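Words in Contact
Week 2 handout: Borrowing, translating and pretending you did neither
Lecturer: Märta Björklund. Tutorials: Osaze Aliyu and Shobha Kurian.

Last week we dealt with loanwords, the kind of borrowing where one language walks into another's house and leaves with the furniture. This week is about the more discreet method. A calque, or loan translation, takes the plan of a foreign word and rebuilds it from local materials. The terminology is no help: "calque" is a loanword from French, and "loanword" is a calque of German Lehnwort. Please get your laughing done before the tutorial.

1. Football, a worked case

English football has gone all over the world, and the word has gone with the game. Languages have dealt with it in several ways.

Borrow the sound: Spanish fútbol, Russian futbol, Turkish futbol.
Translate the parts: Finnish jalkapallo (foot + ball), Hebrew kaduregel (ball + foot), Mandarin zúqiú (foot + ball).
Ignore the whole business: Italian calcio (a kick).

Spanish also had a go at the second option with balompié. It survives in the full name of Real Betis and in the speech of commentators who have already used fútbol twice in the sentence. A calque can be perfectly well made and still lose.

The Mandarin form is written 足球. The first character is foot, the second is ball, and there is no third character to tell an Australian which code is meant.
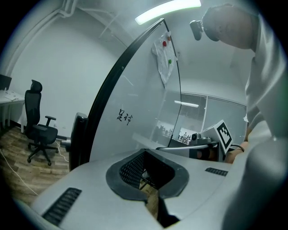

2. One pattern, many sports

Once 球 was established as the second half of a sport's name, it became productive. Basketball is 篮球 (basket + ball), a faithful calque. Tennis is 网球 (net + ball), which is no translation of "tennis" at all and will mislead anyone who grew up playing goal attack on a Saturday. Badminton is 羽毛球 (feather + ball). Ice hockey is 冰球 (ice + ball), and our Canadian exchange students may take the matter of the puck up with somebody else.

Only some of these are calques. The others are local coinages built on the same frame. In your essays, keep the two apart. Ask whether each part answers to a part in the source word. If it doesn't, you have a new compound and should say so.

3. Partial and wayward calques

Skyscraper travels well but changes altitude. French gratte-ciel and Spanish rascacielos scrape the sky. German Wolkenkratzer scratches the clouds. The second element is near enough; the first has been redecorated. Some writers call this a loan rendition, a term you may use if you can spell it under pressure.

Loanblends keep one foreign part and translate the other. Semantic loans add no new form: French souris was a perfectly contented rodent until computing arrived and gave it the second meaning of English mouse. The same happened in a great many languages, none of which asked the rodent.

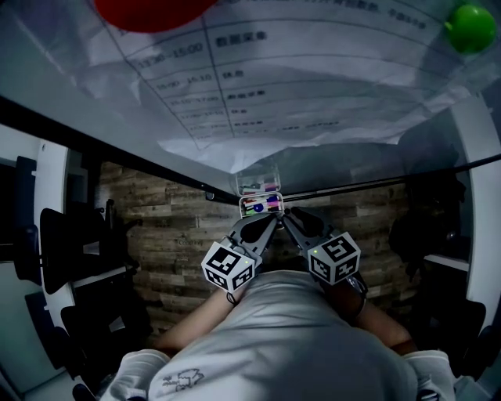
Grey T-shirt, both forearms on the job.

4. Assessment and reading

The short essay is worth 40 per cent. Take one English compound and follow it through at least three languages, one of which you can't read. Dictionaries are allowed, favourite uncles are not. Essays go to Shobha, who doesn't accept "interestingly" as a connective.

Before the tutorial, read the Nyberg chapter in the reader. It runs to 2,010 words, so the excuse about length has been retired. Bring a calque from a language spoken in your family or your street. "Weekend" in Québec (fin de semaine) has been taken by Osaze, every year.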